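Household Tips: Tidying the Bathroom Shelf With Hand-Held Grippers
Posted Oct 7, 2026

Since January I've had a pair of Sternunia hand-held grippers on the bench, the kind you squeeze yourself while they record each move for a robot arm to learn from later. I love them! The kit also lives or dies by what you ask it to pick up, and bathroom things are a brilliant place to start.
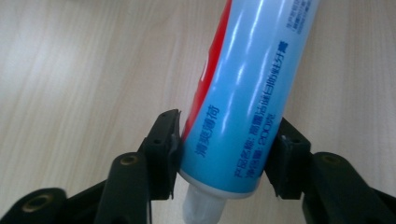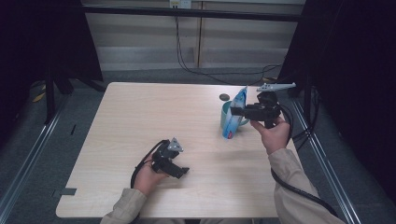 Toothpaste first. Grab a tube down near the shoulder, where the plastic is stiffer, and go gently. Squeeze the middle of a full one and it folds, and if the lid's loose you'll be wiping the bench (ask me how I know). Check the cap before every go. A 200 gram family tube is heavier at the far end than you'd expect, so lift slowly.

Pouches and refill packs are fussier. Shake the contents down to the bottom, then close on the full part. Shiny packs slide, and a quick wipe of the pads with a damp cloth brings the grip back beautifully.

Mugs: go for the rim or the handle and stick with your choice for the whole session. Swapping halfway makes for muddled recordings.

A few more things I've picked up:

Keep the cables behind your wrists. I run mine along the forearm with 2 soft ties, and it's made a world of difference to how freely I can turn my hands.

Use a plain table. Patterned cloths look cheerful but I get better results on bare timber.

Stop after 30 minutes. Your thumbs will thank you, and the last few grabs of a long session are always the sloppy ones.

Pads wear. The Millet spares fit mine perfectly and come 18 to a bag, enough to keep me going for ages.

Now for the grumbles. The printed guide is thin on anything soft or squashy, the colour coding on the plugs is hard to read in a dim room, and I'd love a longer lead. The Vekdale carry case is handy but a tight fit once the cables are coiled.

Would I get the kit again? In a heartbeat. I've passed 2,000 grabs and I'm still finding new things around the house to try. Next up is the cutlery drawer, teaspoons and all.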